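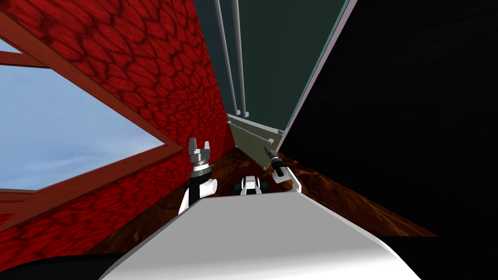
L. Travitz

Figure 2. Window with blue sky, set in a red wall with a cobblestone texture (rendered view).

4.2 Family rules about speech in complaint posts

The posts in this section come from the Prumwood set, which holds 200 personal blog entries written by adults over 50. We read each entry twice and marked every place where the writer spoke of a rule about talking that was learned at home. Such rules appeared in 110 entries. Most were bans on a word or phrase, and the most common ban was on calling another child stupid. Rules about tone came next, such as not raising the voice at the table or not answering back.

We had expected the rules to turn up mainly in posts about childhood. Many did, but 66 of the entries were complaints about something in the present: a neighbor, a public official, a store clerk, another driver. In these posts the rule usually comes early, often in the first paragraph, and the writer then breaks it. A typical entry recalls that the writer's father did not allow name-calling and goes on to call a member of the town board a name. The parent is sometimes asked for forgiveness in a short aside, which we coded separately.

We read the early mention of the rule as a way of asking for permission. It tells the reader that the writer knows how to behave and is setting that aside for one day. The rule also makes the insult stronger. A rude word from someone who says they were raised never to use it carries more weight than the same word from someone who uses it all the time. Comments left under the posts support this reading to some extent. Regular readers often answered with a rule from their own home, and few of them objected to the language.

Two points limit what can be said. First, we can't check whether the rules were real. A writer may remember a mother as stricter than she was, or may borrow a rule from a friend's house. For our purpose this matters little, as we are interested in what the rule does in the post. Second, the entries were gathered in February, when the Medina school budget was being argued over, and some writers posted about it several times. We kept no more than one budget post per writer.

The same coding was tried on the smaller Skuvarus set, where the writers are younger. Rules from home were rare there. When those writers said they were about to be rude, they mostly blamed a bad night's sleep or a long day at work. Section 4.3 takes up these openings and compares them with the parental kind.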